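# Chapter 4. Choosing a Kit for Two-Handed Work

In the previous chapter we treated the single arm with a simple gripper. The reader has learned there how a task is divided into steps and how each step is checked. Now we go to the two-handed systems, and we go to them from the side of the buyer. Most readers of this book will never build a robot hand. They will receive a catalog, a price and a promise, and they will have to say yes or no.

For this reason the whole chapter follows one product, the Trema training kit from the firm Ukero. I have chosen it for two causes. It is sold to schools and small workshops, so its documents are written for people like our readers. And it is sold in parts, so that we can discuss every part separately and ask if it is worth its money.

## 4.1 What is on offer

The Trema kit is delivered in three levels. The first level is only software. The buyer receives a simulator with two five-fingered hands, a table, and a library of 164 small objects: cups, boxes, bottles, lids and similar things from the household. The second level adds the control gloves, with which a teacher can show a movement to the simulated hands. The third level adds the real hands and their mounting.

The price of the first level is 200 dollars for one seat and one year. The gloves cost 4000 dollars. For the real hands Ukero gives a price only on request, and in my experience this means that the answer depends on who is asking.

Many courses stop at the first level and are satisfied with it. I think this is reasonable. A student who has spent one term with the simulator knows already where the difficulties are, and can later ask good questions to a seller.

## 4.2 How the tasks are organized

Every task in the kit has a short name, a starting position and a condition of success. The starting position may be fixed or it may be changed a little at each run. The condition of success is written as a rule that the program can check, for example that one object stands inside another and remains there when the hands have gone away.

The reader should look at these rules with care. A rule which is too weak gives good results to bad work. In an early version of the kit, the task "close the box" was counted as done when the lid touched the box at any point. Pushpa Kushwaha, who taught with this version at the Bhatt technical school, noticed in October that her students had excellent scores and almost no closed boxes. She wrote a stronger rule herself, and the next version of the kit contained a similar one.

From this story we take a practical advice. Before you buy, ask to see the rules of success in written form. If the seller can show only videos, the rules are possibly not finished.

## 4.3 Why cups are a good beginning

The tasks with cups come first in the Trema manual, and I keep this order. A cup has a simple form, it is the same from all sides when it has no handle, and everybody knows how it should behave. When something is wrong, the student sees it without measuring.

At the same time the cup is not so easy as it seems. Its wall is thin, and the fingers can hold it from outside or by the rim. Two cups of the same form can sit one in the other, but only when their axes agree. If the upper cup comes in at an angle, it may rest on the rim of the lower one and stay there, tilted. A person corrects this with a small push and does not think about it. A program must first find out that the cup is tilted, then decide which hand will correct it, and then move this hand without throwing down both cups.

Here the second hand shows its value. One hand can steady the lower cup while the other turns the upper one. But two hands near to one small object are also in each other's way, and a large part of the planning work is to keep them apart – the manual of Ukero gives to this question a full section, and it is the best section in it.

## 4.4 A comparison with Skamier

The nearest competitor is the Skamier package. It is cheaper, and its simulator runs on older computers. Its hands have three fingers and its contact model is simpler, so thin objects sometimes slide when they should not. For a first course in planning this is acceptable. For a course in grasping I would pay the difference.

We will return to both products in section 4.7, where the reader finds a table of costs for a class. Before this, please install the trial version of Trema and open the first cup task. Leave the colors and the table as they are delivered. Run the task slowly, stop it while the hands are near the cups, and write down which finger you would move next. 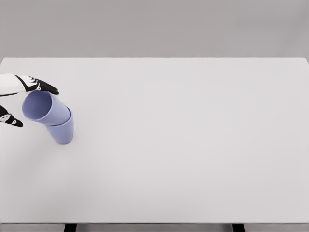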